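# The Round Table in the Inari Room: Final Report

**Course project, Clastlow, spring term**
**Team:** me and Nhàn Châu

Our brief was one line long: pick a piece of furniture people already use and make it nicer to sit at without buying another one. Most of the class went for desks. We went for the round table in the Inari room, mainly because Nhàn eats lunch there and had opinions about it already.

I'll say up front that this was a small project. We had a budget of next to nothing and we weren't allowed to paint, drill, or glue. So the report is mostly about a tabletop, a bunch of fake flowers, and a small white bottle that caused way more discussion than it deserved!

## What we started with

The table is round, with a glossy black marble pattern on top and white veins running all over it. It's a good-looking table. It's also a really bossy one – the veins go in every direction, so anything you put on top has to compete with them. The rest of the room is quiet by comparison: plain white wall, light brown wood-grain floor, dark office chairs on casters.

Before touching anything we asked people what they thought. We used a form Nhàn made in Pruvitix and got 28 answers in the end, which was better than we'd hoped for (the link was on a piece of paper taped to the door). The most common comment was that the table felt "cold" or "like a lobby." A couple of people liked it exactly as it was. One person only wrote about the chairs, and fair enough, but chairs were outside our brief.

## First try: flowers in the middle

The "cold" comments sent us straight to plants. Real ones got ruled out early, as neither of us wanted to be on watering duty over break, so we went with artificial. Nhàn already had some from a cousin's engagement party, pale cream and pale green, with thin stems. We tried them in a glass first. The glass looked wobbly on the shiny top and it made the whole thing seem like a restaurant waiting for its menus. So out they came, and we just laid them down flat on the marble.
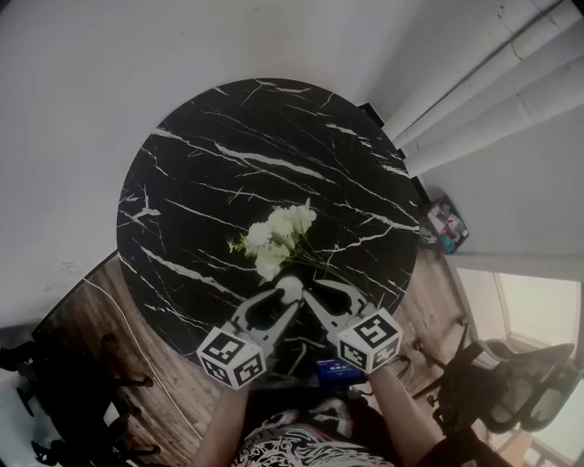

*Fig. 1. The cream and pale green flowers lying near the middle of the table, no vase.*

I was sure this would look like somebody had dropped them. I was wrong about that, at least from standing height. The pale petals pick up the white of the veins, and the stems trail off to one side so it feels kind of relaxed. I also noticed the stems nearly follow the diagonal of the streaks, and once I'd seen that I couldn't stop fussing with the angle. Nhàn finally told me to sit down.

Sitting down was useful, though, because that's when the problem showed up. From a chair, flowers lying flat in the center are a low lump that you have to reach past. If two people are working there with laptops, the middle is exactly where both of them want to put stuff. Our notes from that afternoon say "moved again" over and over.

## Second try: something small

Next we wanted to find out how small an object could be and still make the table feel cared for. We went through what we had in our bags and on the shelf. A mug was too tall and had a logo. A notebook made it look like the seat was taken, and people coming in on Tuesday did avoid that side, so there's a real effect there that somebody could study properly. Then Nhàn put down a small white bottle with a pale label and a red band on it.

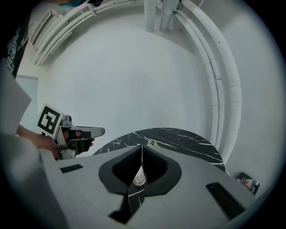 I liked it right away, mostly for the red. Everything else on and around that table is black, white, gray, or light brown, and one thin stripe of color does a lot of work. The bottle also takes up hardly any room, so you can push it toward the edge and forget about it. Nhàn's argument against it was that a bottle sitting by itself reads as something left behind. We asked three people who walked in and two of them offered to put it away for us, so that settled it. The bottle went back in the bag.

While we were at it we also learned that the black top shows everything. Every crumb and every little speck stands out between the veins, and you can't always tell what's a speck and what's part of the pattern until you touch it. We ended up wiping the table before each round with a dry cloth, then a damp one, then the dry one again. If we started over I'd put cleaning in the plan from day one. It did more for the "cold lobby" feeling than I expected, and it cost us nothing.

## Third try: back to the flowers

For the last round we brought the flowers back and this time picked the spot sitting down. We both took a chair and argued it out from there. We also paid more attention to what's behind the table, which we'd ignored completely before. There's the white wall with two white pipes (or maybe cable covers, we never found out) running down it from under a ledge. From the seats, those lines pull your eye straight down to the tabletop, and having a bit of green down there gives it somewhere to land.

We kept the bunch small. Nhàn wanted to add more leaves, I wanted to take some away, and we met at leaving it alone.

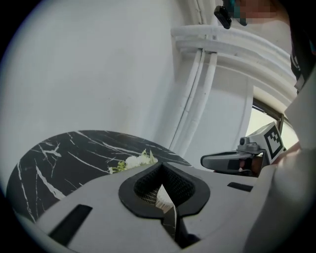
## What people said afterward

We didn't get a second full survey done, which is the weakest part of this report and I know it. Campos, the group sharing our supervision slot, filled in a short version for us and were mostly kind. The word "cold" didn't come up. "Shiny" did.

My project journal came to 1,989 words and I'd guess half of those are about where to point the stems. Nhàn's is shorter and has sketches, so please look at that one first.

## Things I'd do differently

- Sit down sooner. We made nearly all our early choices standing up.
- Tidy the floor too. There's a thin white cable running out from under the table, and I only noticed it when I looked at our pictures.
- Ask the same people both times.
- Bring a better cloth.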